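Topic moved from General. Please keep part numbers in the thread so search can find them.

## Patch cable boots: leave on, cut off, or buy bootless?

**lukian_o**

I'm recabling a 4-post rack with 31 drops. The old cords came with molded boots and the switch ports are stacked two high. With boots on both rows I can't get a finger on the latch of the lower plug. Current options:

- Cut the boots off the existing cords with flush cutters
- Buy bootless Camia cords, 28 AWG, and live with the thinner conductor
- Keep the boots and use a release tool

Switch is PoE on every port. Longest patch is 4 m. I'd like to hear from people who have run bootless for more than a year. 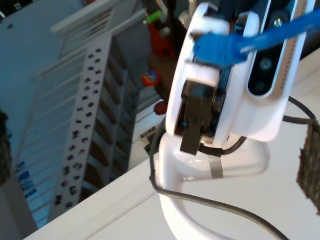
### Re: Patch cable boots

**d_pesek**

Cutting them off is a bad idea with molded cords. The boot is overmolded onto the jacket and the back of the plug, so the cutter ends up in the jacket sooner or later. I did 20 of them and nicked four. Two of those failed a wiremap later, both on pair 4-5.

Slip-on boots are different. Those slide back down the cord and do nothing for strain relief anyway.

**lukian_o**

> Slip-on boots are different.

Mine are molded. Noted.

**vendula_s**

I disagree with the first reply on slip-on boots. They do very little for pull, agreed, but they do limit the bend right behind the plug, and that is where stranded patch cord breaks. What they won't do is replace a proper crimp on the jacket. If the jacket isn't under the plug's clamp bar, no boot will save it.

I use Kollár slip-ons on anything that gets moved more than twice a year and bare plugs on everything else.

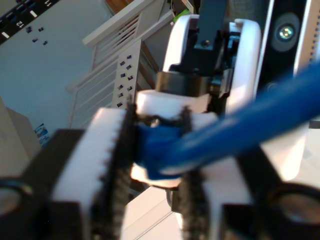 *Structured Cabling Group – Copper & Patching subforum*

**y.marchand**

Before buying 28 AWG, work out your bundle sizes. Thin cords run warmer under PoE for the same current, and resistance per meter is higher, so your channel length has to be derated. At 4 m of patch on a short horizontal run it won't matter. On a 70 m run with patch at both ends I would do the arithmetic first.

Also check what your tester limit is set to. A channel test and a permanent link test are not the same thing, and I have seen people fail good cords by picking the wrong one.

**lukian_o**

Longest horizontal run is 31 m. Bundles of 20 at most, in an open vertical manager.

**y.marchand**

Then heat is a non-issue. Buy on handling.

**przemek_k**

Handling is where I'd argue for keeping the boots. A decent molded boot has relief grooves along its length, so it flexes in steps and keeps the cord from kinking at one point. The cheap ones are a solid lump that just moves the kink further down the cord.

Check the latch guard too. There are three common styles:

1. Full hood over the latch. Snag-proof, miserable in high-density ports.
2. Two low ears either side of the latch. Good compromise.
3. No guard. Fast to release, catches on everything when you pull it back through a bundle.

If your current cords are style 1, that explains the lower row.
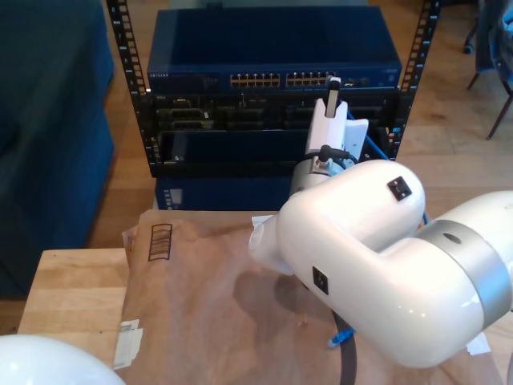 *Blue cable, second view.*

**lukian_o**

Style 1, yes. I hadn't realized the ears version came in molded. Does anyone have a part number?

**przemek_k**

Junell sells them by the box, but I don't have the number here. Look for "low profile" and check the drawing for overall width at the boot. If it's wider than the plug body, send it back.

**d_pesek**

Seconding the width check. Some "low profile" boots are low in height only and still rub against the neighbor.

On release tools – I own two and can't recommend either. The Illilo one is fine on a bench, but at the back of a full rack there's no room for the handle.

**vendula_s**

The tool works if you leave a blank port every so often. Most people won't, and I wouldn't either with PoE ports at that price.

One more thing on color. If you're replacing everything, don't buy it all in blue. Blue for data, another color for uplinks, a third for anything that must not be unplugged. I inherited a rack in a single color and spent April tracing it with a toner.

**d_pesek**

Color coding holds until the first time somebody runs out of the right color. Label both ends and keep a port map. I'd spend the money on labels.

**vendula_s**

You can do both.

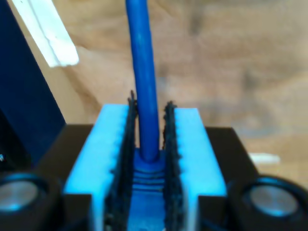 ### Re: Patch cable boots – what I ordered

**lukian_o**

Ordered low-profile molded cords with the ears for both rows, 24 AWG, in two colors. Going bootless only between the patch panel and the switch directly under it, where the cords are short and won't be touched. Labels at both ends.

The old cords get tested before they go into the spares bin. Anything with a cracked latch gets cut in half so it can't come back.

**y.marchand**

Test the new ones too, at least a sample from each box. Post the NEXT margins if you get the time.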